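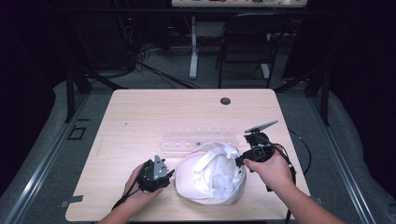

White cap on its side, lining up, with the clear rack behind it.

Cleaning, Reshaping and Storing White Caps
By Darlene Poirier
Updated March 18, 2026

White caps discolor at the sweatband first, then at the underside of the brim, then across the front panels. Treat them in that order. Machine washing is not recommended for any cap with a stiffened brim, and a cap with a cardboard brim should not be soaked at all. To check, tap the brim with a fingernail. Plastic gives a sharp click and cardboard a dull one. If in doubt, spot clean only.

What you need

Basin, 2 gallons or larger
Oxygen bleach powder (no chlorine)
Unscented dish soap
Soft toothbrush
Two white towels
Bowl or canister slightly smaller than the crown

Washing

1. Brush off dust and hair while the cap is dry. Turn the sweatband out and brush behind it.
2. Rub a few drops of dish soap into the sweatband with the toothbrush. Leave it for ten minutes.
3. Dissolve one tablespoon of oxygen bleach in 2,000 ml of warm water, 100 °F maximum.
4. Submerge the cap for 30 minutes. Colored embroidery should be tested first on an inside thread. Stop if any dye shows on a white cloth.
5. Rinse in cold water until no suds come out of the sweatband. Residue left in the band will yellow.
6. Press between the towels. Do not wring.

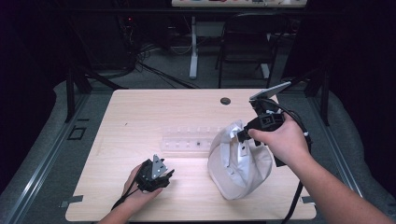

Crown fabric creases where it dries, so shape has to be set while the cap is damp. Pull each panel outward from the inside with the thumb, working from the button down to the band, and smooth the seams flat. Upside down is the convenient position for this on a bench or table, and for checking the lining and band for missed soap. A soft crown left that way will bunch into folds, like the one on the table here, and should go over the bowl as soon as the inspection is finished. Run the toothbrush lightly around each eyelet, where lint collects against the stitching.

Drying takes 12 to 24 hours indoors. Direct sun is acceptable for the first hour only. Keep caps off radiators; heat above 140 °F can warp a plastic brim.

Removing set creases

Fill a kettle or garment steamer and hold the crown 8 inches from the steam for 20 seconds per panel. Press the crease out from inside with a folded washcloth. Repeat once if needed, then leave the cap on the form until cool.

Storage

Stack soft caps nested, brims aligned, six high at most. Structured caps should be stored singly, with tissue in the crown. Colleen Chan keeps hers in a closed cabinet with the doors opened once a month, and reports no yellowing since February of last year. Plastic bags are unsuitable for white cotton.

Keep spare buttons, pins and snap closures apart from the caps. A clear slotted rack works well for these, and the contents can be checked without opening anything. Metal pins left on damp fabric will rust, and rust does not respond to oxygen bleach. Use lemon juice and salt on the spot, one hour, then rinse.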